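Zalness swap shelf is staying put (and getting bigger!)

December 22, 2020

A bit of good news to finish the year on, and goodness knows I've been wanting some to write up. The swap shelf at Zalness is not closing. It's moving ten steps down the corridor into the old post room, and it'll have proper shelving, a door that shuts and a light you don't have to wave at.

If you've only moved here lately, the swap shelf is the bookcase by the side entrance where you leave things you've finished with and take things you fancy. It started in June with one bag of paperbacks and a note in biro. I put three thrillers on it that first week and came home with a jam pan, so I've been loyal ever since.

By the autumn it had got a bit out of hand. There were jigsaws on the floor, a box of curtain hooks, somebody's entire collection of gardening magazines, and a bread maker which I'm fairly sure went out and came back twice. The building managers, Olatunji, wrote to us all saying the corridor had to be kept clear and the shelf would have to go by the new year. Fair enough about the corridor, I suppose, but there was a lot of grumbling on the stairs (some of it mine).
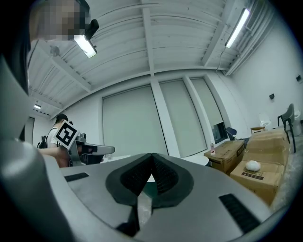
So a petition went round, and 246 of us signed it. I was hoping for half that! Most people added a line about something they'd found, and I read the lot over two pots of tea. One person had furnished a whole kitchen drawer. Another had picked up a knitting pattern their mum used to have, with the same jumper on the front. There were also four separate requests for fewer gardening magazines.

Olatunji came back to us last week with the post room. It hasn't been used for post since the new boxes went in downstairs, and it had been filling up with paint tins and a broken hoover. They'll clear it, put the shelving up and leave it unlocked during the day. We have to keep it tidy and not leave anything with a plug on it, so that's the end of the road for the bread maker.

The money side is better than I expected as well. Zondano, the hardware shop on the corner, has put in £2000 for the shelves, paint and a bit of matting for the floor. They've asked for a small sign on the door in return and I can live with that. I did ask whether they'd throw in a step stool, seeing as I can't reach a top shelf without one, and they said they'd see what was in the stockroom.

A few of you have asked what happens to the stuff that's there now. Books are being boxed up and kept dry until the room is ready. Anything else needs to be taken or collected before the shelf comes down, and whatever's left will go off to the Clirora charity shop. There are 19 jigsaws in the pile, which I only know because they had to be written on the list for the shop, and I'd love it if a few of them found homes before then. The lighthouse one is missing a corner. The one with the steam train is complete, I've done it myself, and the sky is a misery.

Please don't bring anything new down for the time being. I know it's tempting with Christmas coming and cupboards being turned out, but there's nowhere for it to go. Hang on to it for a few weeks and you'll have a whole room to fill.
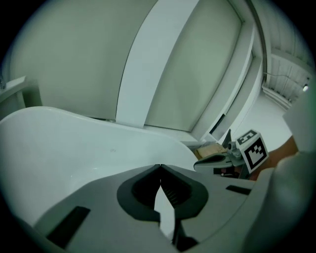 Grey fingertips in a V, with a big white curve behind

Opening day hasn't been fixed yet. Olatunji says the painting has to be finished first, and they won't promise a date until the painter has one. I'll stick a note up by the side entrance as soon as I hear. We'd been talking about tea and mince pies to mark it, but with things as they are it'll more likely be a few people at a time with a flask each, and the mince pies will be long gone by then anyway.

There'll be a bigger space for children's books, which a lot of the petition notes asked for, and a low shelf so the little ones can get at them. Cookery is getting its own spot too. If you've got my copy of the big soup book, the one with the split spine and leek stains on the minestrone page, I put it out by mistake in the summer and I'd dearly like it back. No questions asked, just pop it through the letterbox.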